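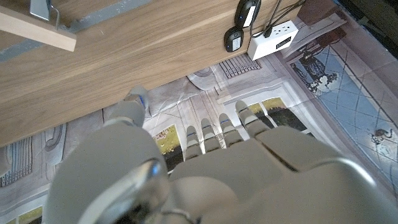 Kostadus于2026年8月25日发布《双臂及多指手机器人桌面作业操作规范》（以下简称《规范》），即日起在公司各操作间执行。《规范》共6章51条，适用于在桌面上抓取、移动和整理日用物品的机器人，涉及场地布置、线缆管理、末端执行器检查、人员站位和记录保存。五指手的检查条款单独成章，拇指和其余四指须逐节查看，外壳接缝、指尖和中间关节处的蓝色环带都列入开机前检查表。桌沿固定插排的，操作员还应确认插头已插到位，黑色电缆向上引出，不得垂入手部活动范围。

《规范》由Kostadus与Andard共同起草，今年2月形成初稿，之后在Bainbridge操作间试用，收到修改意见36条，多数已写入正文。

一、场地与线缆

作业桌周围的地垫、背景布应铺平固定，边缘不得翘起。机械臂腕部的外接电缆须留出弯曲余量，手臂伸展到最远位置时不得绷紧，收回时不得扫过桌面物品。桌下走线与底座线缆分开整理。初稿原本要求全部线缆装入套管，试用中发现腕部转动受限，正式版改为只对地面段作此要求。

二、物品摆放

硬质物品、纸箱和软质织物可以同桌作业，但应事先登记。长条形物品被夹持后，其外伸部分计入机械臂的活动范围，操作员须按物品末端位置重新核对与墙面、背景和人员的距离。丝袜一类轻薄织物允许垂出桌沿，夹爪靠近时应降低速度，发生钩挂立即停机，由人工取下，不得用反向运动强行拉脱。
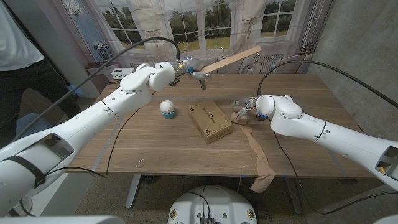
三、人员站位

机械臂通电期间，现场人员与手臂最大伸展范围之间应保持不少于300毫米的间隔。确需进入的，先按下急停，待两臂停止后再靠近。同一工位只设一名操作负责人，交接班时口头确认并签字。

四、记录与复查

每次作业前后各填写一份检查表，异常停机须注明时间、手臂编号和所夹物品。检查表由各操作间自行保存，Kostadus每季度抽查。抽查不合格的工位暂停使用，整改并复查后恢复。

《规范》为企业内部文件，不替代现行国家标准和行业标准，两者不一致时以后者为准。Hestine操作间因设备尚在安装，执行时间另行通知。

合作单位可向Kostadus安全与质量部索取全文和空白检查表。对条款有意见的，请以书面形式提交，并写明条款编号。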